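見学・実演会(オープンデー)設置と進行の手引き
第4章 寝室ブースの準備

4.1 この章の範囲

寝室ブースの立ち上げから、来場者への実演、片付けまで。受付とキッチンブースは第3章、搬入は第2章。
対象はハンドグリッパー(手持ち式)2台を使う構成。アーム付きの構成は第6章へ。
前回の手順書(10月版)は使わないこと。ケーブルの取り回しが変わっている。

4.2 用意するもの

・ハンドグリッパー 2台
・接続ケーブル 2本+予備1本
・記録用ノートPC(Pesora導入済み)
・ベッド一式、ベッドカバー
・衣類 中綿ジャケット必須。ほかは薄手のものを2、3点
・重ねた寝具(毛布、掛け布団など)
・養生テープ、予備の指先パッド
・来場者用の立ち位置マット

※Voditzの倉庫から出す分は前日の昼までに申請。当日は間に合わない。
※ノートPCの空き容量、2000 MB を切っていたら前のデータを退避。

4.3 ブースの組み立て

1. ベッドを壁から離して置く。操作者が両側に立てること。
2. ベッドカバーをかける。柄物でよい。しわは軽く伸ばす程度、ぴしっとさせない。
3. 畳んだ寝具を足元とは反対側に積む。高く積みすぎない。倒れる。
4. ジャケットをカバーの上に広げる。襟側を奥へ。
5. 寝具の包みのビニールは付けたままで可。ただし指先に巻き込まないこと(4.6参照)。
6. 立ち位置マットを敷く。ベッドの端から1メートル以上あける。
7. 通路側のケーブルを養生テープで床に固定。浮きがないか足でなぞって確認。

注記:照明は天井灯だけで足りる。スポットライトを足すとビニールと中綿の表面が光りすぎて、来場者から「見えない」と言われる。前回言われた。

4.4 グリッパーの起動と確認

1. ケーブルを本体に差す。カチッというまで。
2. ノートPCでPesoraを立ち上げ、機器一覧に2台出るのを待つ。43秒ほどかかる。あせって抜き差ししない。
3. 片方しか出ない場合はケーブルを予備と交換。それでもだめならPC側の差し口を変える。
4. 指を全開→全閉→全開。引っかかりがあれば使用中止。
5. 指先パッドの浮き、はがれを見る。端がめくれていたら貼り替え。
6. 画面の開度表示が全閉でゼロに戻るか。戻らなければ校正(付録B)。
7. 試しにカバーの端をつまむ。滑るようならパッドを乾いた布で拭く。

注意:校正中は指の間に手を入れない。弱い力でも挟むと痛い。

4.5 実演の流れ

1組あたり8分。説明2分、実演4分、質問2分。押しても10分まで。次の組が廊下で待っている。

1. 来場者をマットの上に案内。荷物は足元でなく棚へ。
2. 操作者A、Bがベッドの脇につく。
3. 案内役が一言。「これから布を扱う作業をお見せします」。長い前置きは不要。
4. 操作者Aがジャケットの手前をつまむ。

つまむ位置は裾寄り。縫い目のない柔らかいところを選び、布がパッドの間にひだになって入るようにする。浅いと抜ける。深すぎると中綿がつぶれて次の動きが重い。

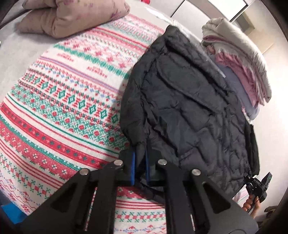

Precious Xaba

手前の黒いグリッパーは左手持ち、青いパッドの間にジャケットの生地。この持ち方を基本とする。指はベッド面に対してまっすぐ下ろさず、少し寝かせて。右側のもう1台のように、待機する側はベッドの端、カバーのすぐ上あたりで止めておく。高く構えると後ろの人の視界をふさぐ。

5. 案内役の合図で持ち上げ。ゆっくり。肩の高さまで上げない。
6. 操作者Bが反対側をつまみ、2人で引いて広げる。
7. 袖を内側に折る。左右どちらが先でもよいが、1日通して同じ順にする。記録の比較が楽。
8. 裾から襟へ向けて二つ折り。中綿は戻ろうとするので、グリッパーの背で軽く押さえて2秒。
9. 畳めたら寝具の山の横へ。山の上には載せない。
10. 記録停止。Pesoraの保存ボタン。保存の表示が出るまで抜かない。
11. 質問を受ける。その間に操作者Bがジャケットを元に戻す。

失敗したとき:やり直しは1回まで。2回目も抜けたら、そのまま案内役が話を引き取って次の工程へ。謝り倒す必要なし。布物は抜けるもの、と言えば大体わかってもらえる。

来場者の体験:希望者は1組2名まで。小学生以下は保護者と一緒に持つ。体験はジャケットでなくカバーの端で。ジャケットは重さが偏るので初めてだと落とす。

4.6 注意事項

注意:ビニールの巻き込み
ジャケットの襟側にビニールがかかっていることがある。つまむ前に手で奥へよける。巻き込むと音が大きく、破れた切れ端が指の軸に入る。入ったら電源を切ってからピンセットで取る。

注意:ファスナー
金属、樹脂とも、パッドで直接はさまない。パッドが切れる。必ず生地の面で。

注意:ケーブル
体の前を横切らせない。肘の外から後ろへ逃がす。操作者AとBが入れ替わるときは、いったん両方ともグリッパーを置くこと。持ったまま回ると確実にからむ。

注意:床
ベッドの脇に衣類を落としたままにしない。組の入れ替えのたびに足元を見る。

4.7 よくある質問への答え方(案内役用)

・「自動で動くんですか」 → 手持ち式は人が動かす。記録した動きをあとで学習に使う。
・「なぜ服なんですか」 → 形が決まらないものは難しいから。
・「いくらですか」 → Zavalaの担当者へ回す。ブースで金額は言わない。
・「家で使えますか」 → 現時点の販売予定は受付のちらしの通り。それ以上は答えない。

撮影は可。ただし他の来場者の顔が入らないように声かけ。

4.8 片付け

1. 最終組のあと、記録件数を確認。内線2895へ件数だけ連絡。
2. グリッパーの電源を切り、ケーブルを抜く。本体から先に。
3. パッドを拭いてケースへ。濡れたまましまわない。
4. ジャケットと薄手の衣類はHakarの箱へ。61番の札がついている箱。
5. 寝具はビニールのまま戻す。破れがあれば札に書くいておく。
6. 養生テープをはがす。床に糊が残ったら中性洗剤で。シンナー不可。
7. ノートPCは持ち帰り。ブースに置いて帰らない。

次回実施:7月8日(土) 開場前の通し確認を1回やること。集合場所は受付前。遅れる人は案内役に連絡を入れてくださ。

4.9 不具合の早見

指が閉じきらない → 切れ端、糸くずの確認。なければ校正。
機器一覧から消える → ケーブル差し直し、Pesora再起動。記録中だった分は破棄。
すぐ滑る → パッド拭き。改善なければ交換。
開度表示がふらつく → ケーブルの根元が引っ張られていないか見る。
保存が終わらない → 5分待つ。だめなら画面を写真に撮って再起動、件数から1引く。

校正の手順は付録B、パッドの貼り替えは付録C。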